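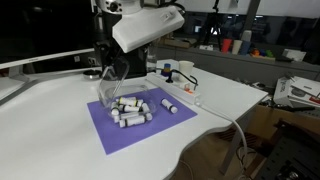

## 4. Tube pickup, first run

Read section 3 before this one. The Rukwood club handout says a new team can get through the pickup task in 17 minutes. Our club has never come close, so book the whole evening.

The task itself is simple on paper: white tubes, a clear tray and a purple mat, with one tube lying on the mat by itself. Elitz (our name for the control script, version 122) is supposed to deal with the loose one first.

1. Put the mat down on the desk. It doesn't have to be square to the edge, whatever the old guide claims.
2. Set the tray on the left part of the mat.
3. Drop the tubes in and leave them as they fall. Lining them up makes for a nice demo and a useless test.
4. Lay the last tube on the mat, to the right of the tray, at a slant.
5. Start Elitz and load the file `pickup_432`.
6. Run at the slow setting. Watch the gripper, not the screen.

**Caution:** Keep hands off the mat while the arm is live. The soft stop in the menu is a request – use the hard stop.

**Note:** Clear plastic gives the depth reading trouble. Dervishi, the add-on that claims to fix this, made little difference in our trials. Install it if you like, but write down your results with and without it.
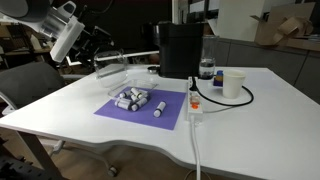
What counts as a successful pickup at the Tevavton meet?

The tube has to leave the mat, stay in the grip and end up in the tray with no help from a team member. Nudging the tray counts as help.

7. Log every try, including the ones you'd like to forget. Last season's report listed 393 tries and hardly any failures, which I don't believe.
8. If the gripper closes on air twice in a row, stop and redo the calibration in section 3. Changing the grip force won't cure a position error.
9. Mix up the pile and start again from step 4.

**Note:** A good score on one layout means very little. Move the loose tube, turn it the other way, and see if the score holds before you put it on a poster.

Settings for the fast mode are in section 6. Skip them until December.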